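Findings in the Matter of the Second Workstation

Prepared for the Rarneck Office of Records and read at the closing of the file in March

1. Background

The Office was instructed to establish why two computers, ordered on the same form and built at the same bench, had ceased to agree with one another. Both machines had been supplied by Casiletti to the image archive at Dritandale. Both had the same processor, the same memory and the same graphics card. Each was fitted with a fast drive for the operating system and a slower, larger one for the photographs. The invoice for each came to 1,269, delivery included, and no fault was recorded on arrival.

The machines were placed side by side under the north window. The first was given the odd-numbered folders of the archive and the second the even. Staff were asked to correct the colour in each photograph, remove dust and scratches, and save a finished copy. The collection ran to 3,676 photographs, and the work was expected to last until the spring.

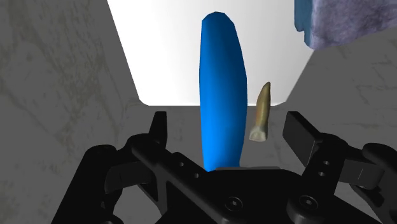
2. The Complaint

In the fourth week the duty clerk reported that the second workstation was finishing its folders early. A batch of 280 photographs, which occupied the first machine from nine in the morning until a little after four, was done on the second before lunch. The clerk was commended for diligence and asked to check the clock.

The clock was correct. The processor speeds were compared and found to be equal. The memory modules were exchanged between the two cases, at some cost in temper, and the difference stayed where it was. Casiletti, when consulted by letter, replied that a machine running faster than its specification was not covered by the warranty, and enclosed a leaflet about cooling fans.

The Office then engaged the firm of Trajkovski to examine the drives. Their engineer attended for one afternoon and wrote a report of three pages, two of which concerned parking. The third stated that the second workstation was not processing the photographs at any unusual speed. It had begun each batch during the night, when it was understood to be switched off.

3. The Night Work

It was agreed that a member of this Office should remain in the archive after hours. I was chosen, having no strong objection to the chair.

At ten minutes to two the second workstation started. There was no key pressed and no timer set, the timers having been removed on Trajkovski's advice. The screen came up at low brightness, as though out of consideration, and the first photograph of the next folder opened. It showed a family on a shingle beach, badly faded, with a crease running through the sky. The crease was mended slowly. The colour was brought up a little, taken back, and brought up again. I have watched many people do this work and I recognised the hesitation.

When the beach was finished the machine did not go on at once. It opened the photograph at full size and left it there for several minutes. Then it saved the copy and turned to the next.

I did not interfere. I did make a note of the fan, which ran quietly throughout.

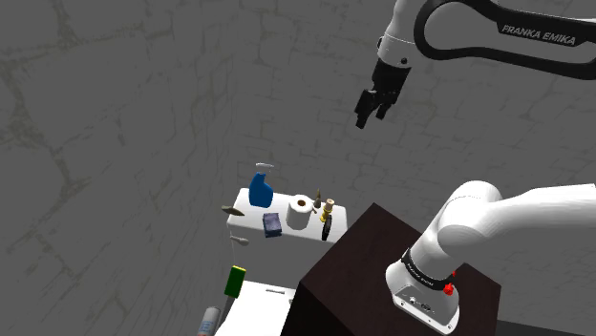
By five o'clock the folder was complete and the screen was dark again. I compared the night's copies with those made by the first workstation during the day, using the standard charts. The whites were cleaner and the skin tones were closer to life. In one picture, of a woman at a gate, the daytime software had taken a mark on her cheek for dust and would certainly have removed it. The second workstation had left it alone. Her name was on the back of the print, and an earlier portrait in the collection showed the same mark.

4. Decision

The Office considered whether the second workstation should be returned. Casiletti offered a replacement of the same model – tested, they said, and guaranteed to do nothing unasked. The offer was declined by letter.

The file records the cause as a matter of settings. The even-numbered folders were completed in February. The odd-numbered folders have since been moved across, a few at a time, and the chair has been left by the window. The first workstation is now used for correspondence.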